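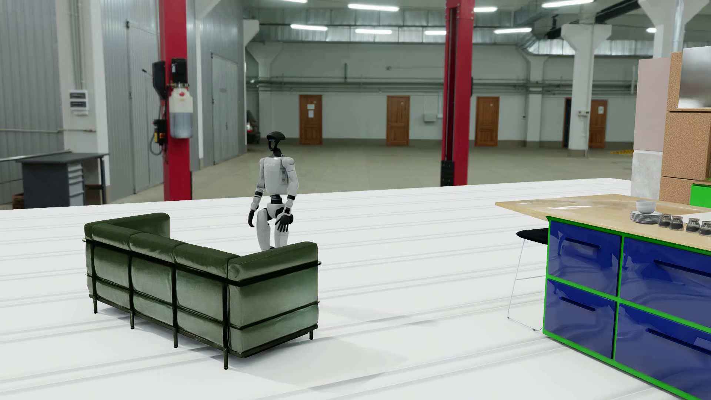 Stemwood Community Help > Simulation and Data > Collecting demonstrations

How many demonstrations per room layout, and how much should I change between them?

Posted 2022-08-31

Hello everyone, and thank you in advance for reading what is going to be a long question. I have been lurking here since July and have learned a great deal from the older threads, but I haven't found one that quite fits my situation, so I am finally making an account.

I am collecting demonstrations in simulation for a humanoid that should learn simple household jobs. At the moment that means walking from the living area to the kitchen island, picking up a bowl, and bringing it back over to the sofa side. I drive the robot with a headset and two hand controllers, and Prundelora records everything (joint positions, both hand states, the head camera and one fixed room camera). The living room and kitchen furniture sit on a white floor inside a big industrial hall model, with a sofa, an island with drawers and a stool, and a bowl on a stack of plates on the countertop. I got the hall as a ready-made background and put the furniture in myself.

So far I have 20 clean demonstrations in this one layout. I trained a first policy on them over a weekend and the result was a bit of a letdown. When the bowl is where it was in my recordings, the robot gets to it and picks it up a fair amount of the time. When I slide the stack of plates a hand's width along the counter, it reaches for the old spot with great confidence and closes its fingers on air. If I turn the sofa even a little, it walks into the armrest and stays there, marching.

My questions, then:

Should I keep recording in the same layout until it works reliably there, and only then start moving things? Or should I spread the recordings out from the start, even though each layout would only get a handful?

How much does the background matter? The hall has a lot going on in it, with doors, red columns, ducts, ceiling lights and so on. I like it, and it's close to the kind of place where we would one day try a real robot, but I wonder if the policy is using something on the far wall to work out where it is.

And last, do I throw away the demonstrations where I fumbled and recovered? I have a folder of those which I have been too sentimental to delete. In one of them I brushed the plates with the back of the hand, stopped, backed up, and took the bowl properly on the second try.

I am doing this by myself in the evenings, so recording time is what I am shortest of. Training time I have plenty of, the machine can run all day while I am at work.

Thank you so much, and sorry for the length!

Comments on the question

What action format are you recording? Absolute joint targets or changes from the current pose?

Reply from the original poster: Absolute targets for the arms, and walking velocity for the legs. The walking itself is a controller that came with the robot model, I only steer it.

OK, that's a sensible split. Keep it. Learning the balance part from your own demonstrations would be a whole different thread.

2 answers

Answer 1 (accepted)

Welcome, and please don't apologize for the length, it's much easier to help when somebody tells us what they did! I have been down this same road with a kitchen of my own and made most of the mistakes available, so let me go through your questions in order and add a couple of things you didn't ask.

Same layout or many layouts. Spread them out, and start now. The behavior you describe, reaching for the old spot, is what you get when the bowl has been in one place for every recording. The policy has had no reason to look at the bowl. It can get by perfectly well on "I have walked this far, the counter is in this part of the view, so now I reach." More recordings of the same thing will make it better at that, which isn't what you want to teach it. If I only had a few evenings I would do 10 layouts with two demonstrations in each before I did another one in the layout you have.

Now, by "layout" I don't mean building a new room each time. Small things do a lot. Slide the plates and bowl along the countertop, closer to the edge and farther back. Put the stool on the other side for a few. Turn the sofa by a few degrees, and then by a lot, and then put it somewhere silly. And most of all, change where the robot starts! This is the one people forget (I certainly did). If every recording begins with the robot standing on the same spot behind the sofa and facing the same way, then the first several seconds of every recording are nearly identical, and the policy only ever learns one walk. Start it on the far side of the island sometimes. Start it facing the wrong way so that you have to turn around first.

Write the changes into a small script if you can. In Prundelora you can attach a position range to any object and have it drawn fresh at each reset, it's under the scene settings and then Reset. I set mine so that I don't know where the bowl will be until I put the headset on, and that has a nice side effect – I look for it, with the head, the way the robot will have to. When I knew where it was I hardly moved my head at all, and the head camera footage was close to useless for finding anything.

The background. Your hunch is a good one and it's cheap to test. Take the policy you already trained, hide the hall, leave the floor and the furniture, and run it. If it falls apart completely, it was leaning on the walls and columns. Then do the opposite: bring the hall back and rotate the whole thing around the furniture. In my case the policy had become very attached to a door, and once I turned the building a quarter turn the poor robot set off in the wrong direction altogether.

I wouldn't get rid of the hall though. A busy background is fine, and good practice for a real building. What you want is for it to stop being a reliable clue. Rotate it between recordings, change the ceiling lights' brightness and warmth, swap the color of the countertop or the sofa once in a while. You can do the lights and colors after the fact, too. If you saved the full state, you can replay the same demonstration and render it again with different lights, and that costs you none of your evenings and only uses that machine that sits there all day. Glossy surfaces deserve a mention here. A shiny white floor and a shiny countertop will carry reflections that move with the lights, so do vary them, or the policy may pick up on those as well.

The fumbles. Oh, please keep them! The one where you bumped the plates, backed off and tried again is worth more to me than several of the smooth ones. A policy trained only on perfect runs has never seen what it looks like to be slightly wrong, and it will be slightly wrong all the time. What I do is cut the recording so that the mistake itself gets little weight and the recovery is kept in full. If your tool lets you mark segments, mark the bump as "don't imitate" and leave the rest. If it doesn't, trim the start to just before you begin to correct.

The ones I do throw away are the ones where I hesitated. Standing in front of the counter for a long time deciding which hand to use teaches the robot to stand in front of the counter for a long time. It took me a while to see that my frozen, staring robot was simply a faithful copy of me at eleven at night.

Two things you didn't ask.

First, pick a hand. If you take the bowl with the left in some recordings and the right in others, with no pattern to it, a simple policy will try to average the two and you'll get both arms half raised. Either always use the same one or make a rule (nearest hand, for example) and stick to it.

Second, set aside a few layouts that you never train on, and do that before you record anything else. Write them down with the positions and test on those every time. Otherwise you'll end up judging by how it felt, and I promise you it always feels better than last week.

Good luck, and do come back and tell us how it goes. I would love to hear what happens with the sofa.

Comments on this answer

Thank you, this is wonderful. I hid the hall last night and the robot walked straight past the island, so there's my answer on that one. I'm setting up the reset ranges now. Should the stool move as well, or is that asking for trouble? It's close to the place where I stand to reach the counter.

Let it move, but keep it inside a range where there is still some path to the bowl. I had mine land right where the robot needed to stand and spent a whole evening of recordings doing an awkward lean around it. Those I did delete.

Small addition: check that the draw for the bowl and the draw for the plates are tied together. Mine weren't and I had bowls hanging in the air beside the stack.

Ha, yes, parent the bowl to the plates first. Good catch.

Answer 2

Just use Foltska, it generates the variations for you. You give it a few good demos and it stitches new ones for moved objects. No need to record more by hand.

Comments on this answer

It's a nice tool and I use it too, but as far as I know it only handles the arm part. The walking gets copied over unchanged, and the poster's trouble is at least half walking. Also, whatever habits are in the seed demos get multiplied, so I would still record the varied ones first and use it on top of those.

Fair, I only do tabletop.

Does it read Prundelora files directly? I only found an import for the Tessier format.

You have to export to Tessier first. The option is in the same menu as the video export. Check the hand joints afterward, the finger order came out reversed for me and I had to swap it back before anything grasped.

Original poster here: thanks to both of you. I'll record the varied set first and then give this a try with the export. I'll look out for the fingers.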